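Brodulis Opens Lending Library for Small-Space Play in Hustau

HUSTAU, Mon 18 November — Brodulis, the toy lending service, will open its first walk-in branch in Hustau in January. The branch will take over the ground floor of the former Wendska shoe store on Samuel Street and will lend toys, board games and indoor sports sets to families who live in apartments and other small homes.

The branch will open with 927 items on its shelves. Members can borrow up to 6 items at a time and keep them for three weeks. Items can be renewed once, either at the desk or by phone, unless another member has placed a hold.

Brodulis has run a delivery-only service in the region until now. Members pick items from a printed or online list, and a van drops them off and collects them on set days. The delivery service will continue after the branch opens, and current members will be able to use both without paying more.

"The question we get most often on the phone is how big something is," said Antigoni Tsolakis, director of Brodulis. "People want to see a toy before they take it home. They want to know if it fits on the shelf or under the bed, and a list can't tell them that very well. At the branch they can pick it up and look at it."

The collection is sorted by the amount of room an item needs during play. The three groups are tabletop, rug and hallway. Tabletop is the largest group and includes puzzles, card games, building sets and miniature versions of ball games. Rug covers train sets, play kitchens and larger building blocks. Hallway covers ride-on toys, soft bowling and tunnels.

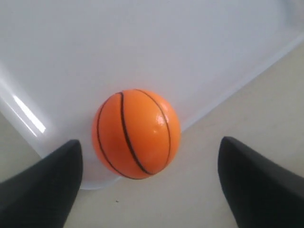 A small basketball-style ball on a white tray.

Each item will carry a tag with its group, a suggested age range and a list of parts. Staff will check the parts against the list when an item goes out and again when it comes back. Members will not be charged for a first lost part. After that, the charge is the cost of replacing the part.

Items with small parts will be kept behind the desk and lent only to adult members. Brodulis asks families with children under three to speak to staff before borrowing anything from the tabletop group.

Lungile Modise, who will manage the branch, has spent the fall setting up the cleaning and repair room at the back of the building. Hard plastic items will be washed and air-dried after each loan. Fabric items will be machine-washed. Board games and puzzles will be wiped down and recounted, and any set with a missing piece will be held back until a replacement is found.

"A puzzle with one piece gone is a real letdown for a six-year-old," Modise said. "We have drawers of spare parts from the delivery side, and a lot of our work is matching things up. If we can't match it, it comes off the shelf."

Indoor sports sets have been the fastest-growing part of the delivery list over the past year. Demand is highest in winter, when playgrounds are wet and it gets dark early. The branch will carry table hockey, magnetic darts, ring toss and several kinds of miniature basketball, along with foam balls that can be borrowed on their own.

Graciela Durán, who selects new items for Brodulis, said that neighbors and landlords are part of the thinking. "We look at noise, and we look at how a thing goes up and comes down again," she said. "A lot of our members rent. They don't want screws in the wall or tape on the paint, so those are things we ask about before we buy."

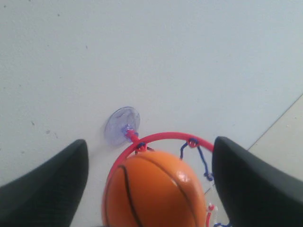 Miniature hoop with a red rim and a suction cup.

Membership will cost the same at the branch as it does for delivery. A reduced rate is available to households that receive housing or food support, and to foster families. Schools, daycare centers and after-school programs can join under a group plan, which allows larger loans and a longer loan period. The first 200 households to sign up at the branch will have their joining fee waived.

Brodulis will also accept donated toys at the Samuel Street entrance beginning on opening day. Donations should be clean, complete and in working order. The branch cannot take stuffed animals, car seats, helmets or anything with a recall notice. Items that do not suit the collection will be passed on to other local groups.

The building work has been led by Si-eun Wang, an architect based in Hustau. The old shoe racks have been kept and rebuilt as low shelving, so that children can reach most of the tabletop and rug items on their own. The front door has been widened for strollers and wheelchairs, and a ramp has replaced the two steps at the entrance — a change the street's residents had asked for when the store was still open.

The first year of rent is covered by a grant raised through local donations, with more than 500 people contributing.

Opening hours and the full list of items will be posted on the branch door and on the Brodulis website before the end of the year. Families may sign up in advance by phone or through their delivery driver.

About Brodulis

Brodulis lends toys, games and play equipment to families, schools and care centers. Members pay a yearly fee and may borrow throughout the year.

Media contact: Mpho Maluleke, press office, Brodulis. Interviews and visits to the branch before opening can be arranged on request.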